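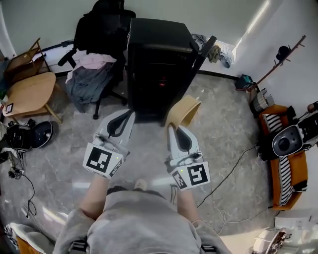 The Bio Page

Deadline was 5 and it was 3:40 and all I had was the birthplace.

Plarkdale. Even that I wasn't sure of. One site said Plarkdale, another said Bellstead, a third said "Plarkdale, Bellstead" like one was inside the other. They're two hours apart. I put Plarkdale. Moved on.

That was the job. 1,000 words on a famous person, every day, who are her parents, how tall is she, is she married. Today's was the singer. The one with the ferry song. No interviews in years, no social accounts, a husband maybe. Perfect, my editor wrote. Lots of searches, no competition.

No facts either, I wrote back. Deleted it before sending.

Parents. Nothing. I typed: She was raised by loving parents who supported her passion for music from an early age. Fourteen words or so. Fine.

Siblings. One site said she grew up with 8 of them. Eight! I clicked through to where they got it and they got it from us. From me. Last August, an old page, my initials at the bottom. I had no memory of writing it. I must of got it somewhere.

Got up. Made coffee. Forgot the coffee.

Net worth. This was the part people came for. I always wrote a number and then "according to various sources," and the sources were whoever had typed a number before me. I tried to picture her reading it. Sitting in a kitchen, scrolling down to find out what she had in the bank.

4:05. 400 words. Phone going, my mother, let it ring.

Early career. She sang in a hotel bar in Saithong for two winters, this I did know, because I was there. I was nineteen and carrying plates. She wore a man's coat over her dress because the heating was bad, and between sets she sat by the kitchen door and ate whatever came back untouched. She asked me once what I wanted to do. I said write. She said write what, and I said I didn't know yet, and she laughed, not mean, and gave me half a bread roll.

I typed that. All of it, the coat, the roll. It took up a lot of room. It was the only thing on the page I hadn't copied.

Then she got the Flirnon contract and left in the middle of the week and the bar got a guy with a keyboard.

4:31. My mother again. Picked up this time.

"I can't talk," I said.

"You never can. Are you eating?"

"I'm working. Do you remember the singer, the hotel one?"

"The tall one," she said.

"Was she tall?"

"Well, she was up on a stage."

I wrote: Height, unknown. I'd never put unknown before. It looked strange sitting there in the little box. So I did the next one. Husband, unknown. Net worth, unknown. Went back up to siblings and took out the 8. The page got shorter and shorter.

4:52. Read it over once, fast. There was teh in the second line and I left it, no time. Hit send.

The editor's reply came before I had my shoes on.

Where's the money section?

Then, a minute later, another one.

What kind of roll?

I stood there with one shoe on and typed, plain, a bit stale. Then I called my mother back.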